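What I Wanted From the Robot Open House

I went to the open house at the Minier building in December, on one of those afternoons when it is already getting dark by four, and I have been chewing on it ever since. My sister-in-law had passed along the flyer, which promised "home robots at work," and I will admit I had built up quite a picture in my head on the drive over. I pictured a kitchen. I pictured something clumsy and earnest putting away a skillet while we all held our breath.

There were 80 of us signed up, and I think nearly everybody came, including a good number of kids in snow boots. The cookies were excellent (the molasses ones especially, and I went back for those more often than I should have). We were split into groups of 18 or so and sent around to the different rooms, and that is where my picture of the afternoon started to come apart, because in the room I had been waiting for, the work being shown was almost all on a screen. The team behind Dullon, their home helper program, does most of its practicing in a simulated house. So we sat in folding chairs and watched a robot that was made of pixels, in a room that was made of pixels, for the better part of 30 minutes.

The man in the row ahead of me was put out about it and said so to his wife. I was a little put out myself. I had paid for parking! And yet by the end I had come around, and I would like to make the case for that room, since the talk I've heard in town has mostly been about the Talavera arm in the lobby, the one that handed out pencils. I liked the pencil arm fine. I have the pencil. But it did one thing, in one spot, and it had clearly been set up to do that one thing for company.

The simulated house was a different sort of showing. The presenter told us they had 245 practice rooms built so far, and that a new one could be made in the time it takes to eat lunch. She let the view move around as people called out requests, and she answered everything the kids asked, including whether the robot had a bedtime. 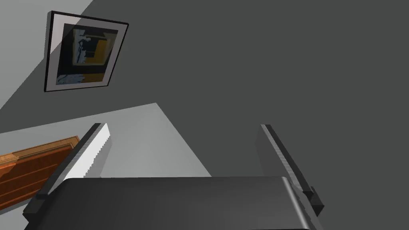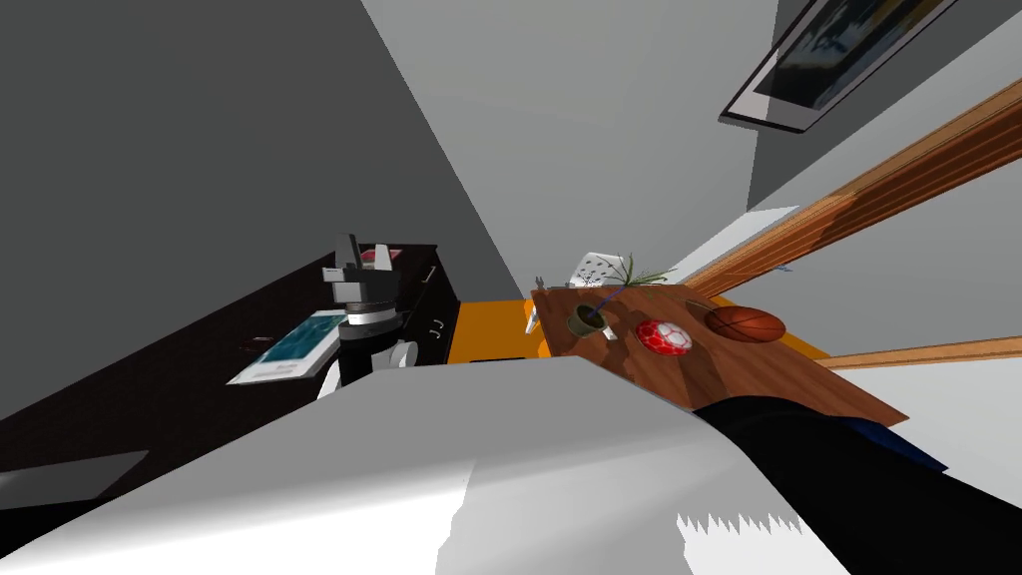
My own trouble with the way these events get planned is that they are so afraid of boring us. Somebody decides ahead of time that the public wants a trick, and so we get a trick, with a pencil at the end of it, and we go home knowing no more than we did. What held me in that chair was how ordinary the practice house was. There was a soccer ball and a basketball on a wooden table, with a potted plant at the corner, and that could be my den on any given weekend, give or take the robot arms. I have picked up a ball from next to a houseplant more times than I could tell you, usually while talking on the phone, and I had never once thought of it as a thing that had to be learned. Sitting there, I started to think about it. How hard do you squeeze? What do you do about the leaves?

I'd have liked more of that and less lobby. I would also have liked somebody to say plainly how far it is from a pretend table to a real one, because when a woman near the back asked exactly that, she got a cheerful answer about Pidus, the next version of the software, and I don't believe she was any better off for it. I wasn't. It's a fair question and we were grown-ups (most of us) who could have stood to hear "a long way" if that was the truth of it.

They are talking about holding another one in the spring. I will go, and I hope they keep the folding chairs and the screen, and leave twice as long for questions - and I hope whoever made the molasses cookies is asked back.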